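Sitting Down: what I found out about small sofas in shared student flats

Rahel Gruber, second-year project report
Supervisor: Rupert Hubmann
Handed in 2026-07-18

Why I picked this

I'll start with the embarrassing bit. My first project idea was about kitchen storage, and I'd written a whole page of it before I noticed I was bored stiff. Then I moved into a flat in Giltton with three other people and one very small sofa, and we spent the first fortnight quietly competing for it. So that became my project! My question was: what do people in shared flats do on a two-seater, and does the shape of it change anything?

I should say that Rupert warned me this was too wide. He was right, and I've cut it down twice. What's left is a diary study, some interviews and a bit of reading about how the two-seater got so popular in the first place.

A bit of background

The word "loveseat" has been about for a long time. One explanation I read is that it started as a wide chair for one person in a very large dress, and only later became a seat for two people who liked each other. I can't swear to that, and the books I borrowed didn't agree on the dates, so I've left them out. What they did agree on is that small sofas suit small rooms (no surprise there) and that furnished flats are full of them.

In Giltton most of the student lets come furnished. I rang two letting offices and both told me the same thing, that a three-seater often won't go up the stairs in the older terraces. The woman at Zolley was lovely about it and kept me on the phone for ages talking about banisters. She also said pale colours make a room look bigger in the adverts, and that tenants moan about them from the first week onwards.

What I did

I asked flats on my course to keep a sofa diary. Each time somebody used the sofa they wrote one line: what they were doing, how long for, and whether anyone else was on it. I wanted it on paper, stuck to the wall with a pen on a string, as I knew full well I wouldn't bother opening an app myself. By the end of term I had 1,581 entries. Typing them up took me most of the Easter break and I would not recommend it (my mum ended up reading them out while I typed, and she has opinions about Valentin's flat now).

I sorted every entry into a type: sitting alone, sitting together, lying down, eating, studying, and "storage". Storage wasn't in my first list. I added it after the first week, when the diaries started filling up with lines like "couldn't sit, Liesl's washing" and "coat pile again".

I also did interviews with Wendelin Zürcher, Valentin Riedl and Liesl Hollenstein, one from each of the three flats that kept the diary going properly. They all said I could use their names.
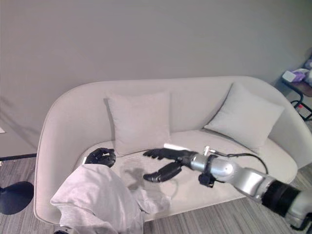
What the diaries showed

The biggest group by miles was one person sitting alone. I'd expected that, but I hadn't expected it to be so lopsided. Only 191 entries had two people on the sofa at once, and a good few of those were people squashing up to watch the same laptop. So the two-seater is mostly a very wide armchair!

Lying down was second. Nobody fits, obviously, unless they fold up or hang their legs over the arm. Wendelin is very tall and described his position as "a prawn". He told me he'd rather be a prawn on the sofa than flat out on his bed in the afternoon, as once he's on the bed the day is over. I liked that and I think there's something in it. The sofa counts as being up.

Studying was low everywhere. People start with good intentions, then their neck hurts and they move to the table. Eating went up sharply in December and I put that down to the cold kitchens, though I didn't take any temperatures so please treat it as a guess.

Then there's storage. I didn't time it well (an entry only got written when somebody wanted to sit and couldn't), so I can't give a fair figure. It came up in all three flats though. Clothes were the main thing, usually on their way from a drying rack to a bedroom. Liesl's explanation was that the sofa is the last stop before the stairs and her arms are tired by then.

Does the shape matter?

Here I have to be careful with only three sofas. Valentin's flat has a square one with wide flat arms, and the arms got used as a shelf, a desk and once as a place to cut somebody's hair. Rounded arms were no good for any of that, and people put their mugs on the floor. On the other hand the rounded ones got better marks for comfort. Cushions caused more arguments than I'd have believed. Wendelin wants them gone altogether, Liesl wants more, and they're not even in the same flat.

What went wrong

Quite a lot. One diary got soaked and I lost several days. People forgot at weekends, so my weekend numbers are too thin to use and I've dropped them. I also think some of the entries were written to make me laugh. "Contemplated the void, 40 mins" appears in three different handwritings. I've kept it in under sitting alone.

I would have liked to ask families or older people as well, to see whether the pattern holds outside student flats. My report was meant to be 2,000 words and my first draft was over 3,000, so that part of the plan went in the bin quite early.

If I did it again

I'd put a proper column in the diary for things left on the sofa, with a start and a finish time. I'd ask about the floor too, as several people told me they sit on it and lean back against the sofa, and I had no box for that at all. Rupert thinks that could be a project in its own right, and I've pencilled it in for next year.

Thanks to all three flats, to Zolley for the chat about banisters, and to my mum for the typing.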